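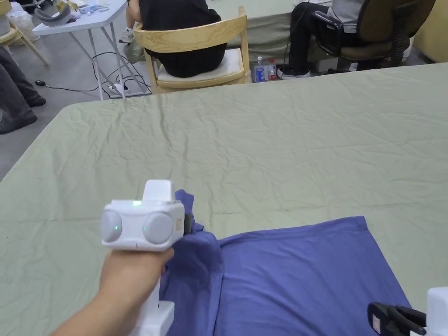 Trular 3156 Steam Station: Review After a Spring of Linens

The Trular 3156 is a steam station, meaning the boiler and water tank sit in a base on the board or shelf and the iron itself is a light handpiece connected by a hose. I bought mine in April to replace a conventional steam iron with a leaking valve. Most of what I press is table linen and cotton clothing, with a smaller amount of quilting fabric. The comments below apply to that kind of load. Anyone pressing mainly wool or suiting will care about different things.

Trular sells the same base under two other names with different hose lengths. I have not used those.

Setup

The box holds the base, the handpiece (already attached), a tank, a measuring cup and a folded sheet of instructions. The tank slides in from the front and seats with a click that is easy to miss. If it isn't fully home the pump runs dry and makes a rattling noise, and the base shuts itself off. Push it in with the heel of the hand and try to pull it back out before switching on.

The power cord is long enough to reach a wall outlet from the middle of my sewing room. The hose is less generous. With the base at the square end of the board, the handpiece reaches the tapered end with a little slack. With the base on a shelf below the board it does not, and the hose drags on the cover. Trular includes a wire arm to hold the hose clear. It clips to the side of the base, and it does what it should as long as you iron with your right hand. Left-handed users will find it in the way. There is no second mounting point.

Heating and controls

From cold, the green ready light came on after 93 seconds, timed with the tank full of tap water from the cold faucet. Reheating after the automatic shutoff is quicker, but I did not time it.

There are 3 steam settings and a separate dial for soleplate temperature. I like having them apart. On a lot of household irons the two are tied together, and you cannot have a cool plate with a strong jet or a hot plate with almost no steam. Both combinations have a use. A cool plate with strong steam, held just off the surface, will relax a crease in a synthetic without putting a shine on it. A hot plate with low steam is what I want for piecing, where too much moisture stretches a bias edge.

The dial markings are poor. The fabric names are printed in pale gray on white and sit under your thumb. I put a dot of nail polish at the cotton position and another at linen.

The trigger has a lock for continuous steam. It is a sliding tab, and it releases with a second squeeze. After long use the tab gets warm but never uncomfortable.

Cotton

Ordinary shirt cotton is easy work for this machine and would be for most of its competitors. The steam reaches the underside through two thicknesses, so collars and plackets need one pass per side. The tip of the soleplate is narrow enough to go between buttons. The edge has no button groove, and on shirts with thick buttons you have to tilt the plate slightly.

Items that have been sitting in a heap are slower. The short, random creases from bunching respond well to steam alone, but only if the cloth is laid out flat first and smoothed by hand. Steaming a pile just softens it and lets it set again in the same shape. I shake the piece, lay it out, run the steam across at the middle setting, and then press.
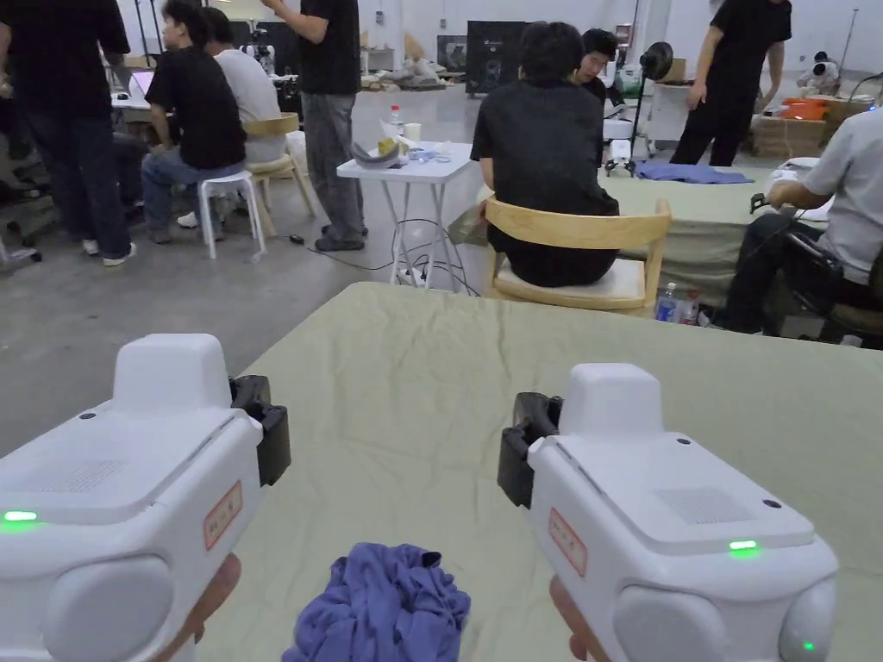 Linen and large tablecloths

A tablecloth is the hard test, and it was my reason for moving to a station in the first place. There are two kinds of creases to deal with. Storage folds are long and straight, and they were put in under pressure. Everything else is general crumpling from the wash or from handling. The second kind comes out on the Trular with the middle setting. The first kind does not, at least in heavy cloth.

For storage folds I used the highest setting, the linen temperature, and a cloth that was still slightly damp. With those three conditions the fold line disappeared from every cloth I own except one, a heavy herringbone that had been folded in a cedar chest for years. That one kept a faint line visible in low light. Spraying the line with water and waiting before pressing improved it.

If the cloth has dried completely, expect two passes and a lot more water. The tank goes down quickly at the highest setting, and it can be pulled and refilled without turning the base off. This is a real advantage over my old iron, where filling meant unplugging and waiting.

Some people steam tablecloths in place, on the table. The handpiece can be used that way, but I do not recommend it on a finished wood surface. Colleen Campbell, who runs the linen closet for our church hall, tried it on the hall's long tables with a folded blanket underneath, and the blanket held enough moisture to leave a dull patch on the varnish. On a plastic banquet table there was no damage. In either case vertical steaming of the overhang works better than anything done on the flat, since the weight of the fabric helps pull it straight.

Getting a pressed cloth onto a table without putting new creases in it is a separate problem. Rolling it on a cardboard tube is the usual answer. I have also had decent results folding it once, loosely, and carrying it over both arms.
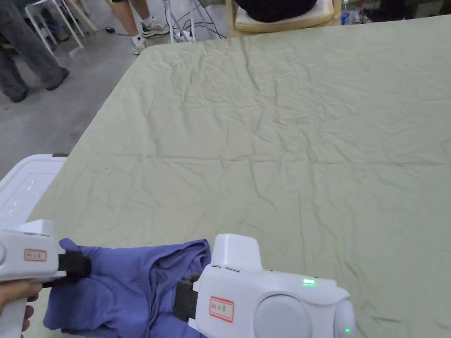 Folded purple-blue cloth on a green tablecloth, with the tablecloth's long fold line still showing across the middle.

Quilting fabric

At low steam the plate stays dry enough for seams. I saw no spitting at the cotton temperature. At anything below that, water drops appear if you hold the trigger for more than a moment. Keep the trigger released for the first stroke, particularly with dark solids that show water marks.

The handpiece is light. For large pieces this is pleasant, but for pressing seams flat I would have liked more weight. You end up leaning on it.

Scale and maintenance

Our water is hard. The 3156 has a drain plug on the underside of the base, and the instructions call for rinsing the boiler whenever the amber light comes on. The job is simple but awkward. The base has to be completely cool, then tipped on its side over a sink, and the plug needs a coin to turn it. The first rinse brought out a good amount of white flakes. The washer on the plug is thin and I expect to replace it eventually. Trular lists it as a spare part.

Rigoberto Palomino repairs sewing machines and small appliances in town, and he opened a similar station for me to look at. The pump is held in by clips and can be changed. The boiler is sealed. His advice was to empty the tank after each session and leave the cap open - the pumps he replaces have mostly been sitting in standing water.

Noise

The pump hums in short bursts while the trigger is down. It is louder than an ordinary iron and quieter than a vacuum cleaner. On a hollow-core shelf the base buzzes, and a rubber mat fixes that.

Compared with the Plestov

I borrowed a Plestov station for a few days. It has a heavier handpiece and a better hose arm that swaps sides. Its steam output felt weaker through doubled linen, and the tank cannot be removed, so you carry water to it in a jug. For quilting alone I would choose the Plestov. For tablecloths I would choose the Trular again.

Summary of complaints

Gray dial markings. Right-handed hose arm. Drain plug in a bad place. Tank click too faint.

None of these has made me want to return it. The warranty is 2 years and covers the pump and hose, but not scale damage.

Related reviews
Turcotte Folding Ironing Board, Wide Model
Trostport Cotton Board Cover and Felt Pad
Plestov Hand Steamer
Storing Table Linens on Tubes
Pressing Cloths Compared: Muslin, Organza, Wool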